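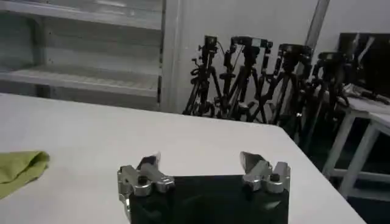 手で教える方式か、遠隔操作か。Cenderoの打ち合わせではもう遠隔で決まったような言い方をされているが、自分はまだ納得していない。布を畳む作業でいちばん難しいのは最初のひとつかみで、そこを操作者がどう判断しているのかが記録に残らない。手首カメラで見ると、布は左のほうにくしゃっと丸まっていて、指は全開、その間には白い天板しかない。ここからどの皺を狙うかは操作者の頭の中にしかなく、軌道だけ学習させて同じ判断が出てくるとは思えない。「数を集めれば出てくる」と言われたが、その「数」がいくつなのかは聞いても返事がなかった。

集計。8月からの分で、遠隔操作のデモは235本。そのうち使うと決めたのが200本。残りを外した理由の欄が「失敗」「なんか変」「操作ミス?」とばらばらで、後から見ても基準がわからない。失敗を外すのはいいとして、「なんか変」を外していいのかは疑問。つかみ損ねてやり直した回こそ要ると思うのだが、きれいな回だけが残っている。これで学習させたら、つかみ損ねたあとに何をすればいいか知らないものができる。

直接アームを持って動かす方式も比べた。手応えがあるので天板に指先を当てる感覚はこちらのほうがわかりやすい。ただし自分の腕が他のカメラに入る。それに、持っている人間は無意識に布のほうを見て回り込むので、手首カメラには映っていない情報で動かしてしまう。このやり方で録ったものをそのまま学習に混ぜるのは反対。混ぜるならフラグを分けること(前にも書いた)。 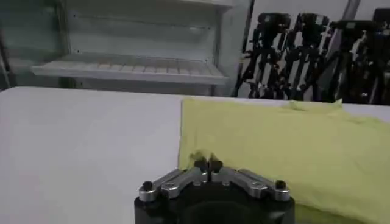
遠隔のほうは、Virkskaの操作卓を使うと指の開閉がレバーの引き具合に比例する。仕様としてはそうなのだが、操作者によっては全開か全閉かの2通りでしか使っていない。ログを開くと一目でわかる。中間の開度を使う人と使わない人のデータを一緒にして平均的な動きを学ばせたら、どちらでもない半端な閉じ方になるのではないか。操作者ごとに分けて回してみるべき。「そこまでやる必要はない」という意見が出たが、根拠は示されていない。

もうひとつ、接近の向き。布の縁に対して正面から入る人と、斜めから滑り込ませる人がいる。どちらが良いかは知らない。知らないまま両方を「正解」として入れているのが気になる。縁の折れが少し立っていればつまめるが、ぺたっと寝ていると指先が上を滑るだけになる。寝ている縁をわざと起こしてから始める操作者もいて、これは課題そのものを変えてしまっていると思う。開始前に布に触るなら記録に書くこと。

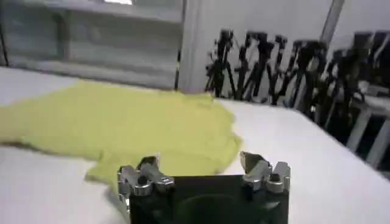
手首カメラ。布は広がった状態、指は開。右の指先は布の外。

こういう位置関係のとき、操作者に「次はどちらへ動かすか」と聞くと答えが割れる。左へ寄せてから下ろす派と、手首を回して縁に沿わせる派。画像だけ見せて聞いたときのほうが割れ方が大きかった。操作卓の前に座っていれば直前の動きを覚えているので迷わないらしい。ということは、一枚の画像から行動を出すモデルには足りないものがあるわけで、履歴を入れるか、デモの手順を揃えるか、どちらかは必要。両方やらないという選択肢だけはない。

背景についても一言。奥に三脚が固まって立っていて、脚が交差して黒い格子みたいに映る。手首の向きが変われば見え方も大きく変わる。布の縁より三脚の脚のほうがよほどコントラストが強いので、モデルが何を手がかりに手首の位置を決めているのか怪しい。一度、三脚の配置だけ変えて評価してほしい。成績が落ちたら、それまでの数字は布を見て出したものではないことになる。Jatoiの報告書にある成功率も、背景を変えた条件が書かれていないので、こちらの比較には使わない。
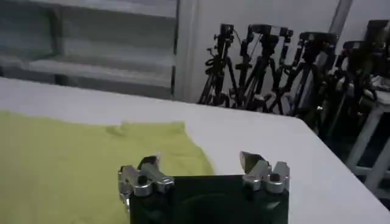
Itora、09/11/2019

やり直しを含む回を捨てずに録る、という方針で7本だけ追加することにした。手順は以下。
布は毎回落として置く。整えない。
開始時の指は全開に統一。
つかみ損ねたらその場で開いて、そのまま続ける。録り直さない。
除外するときは理由を文で書く。「なんか変」は禁止。

本数が少なすぎて何も言えない、と言われるのはわかっている。言えるかどうかを確かめる本数ではなく、ログの取り方に穴がないかを見るための本数。開閉の指令値と実際の開度がずれて記録されている疑いもまだ消えていない。レバーを戻したのに指令値だけ残っている箇所があり、時刻合わせの問題なのか操作卓側の問題なのか切り分けできていない。これが片付くまで学習は回さないでほしい。

除外した分の元データは消さないこと。理由の欄を全部書き直してから、もう一度見直す。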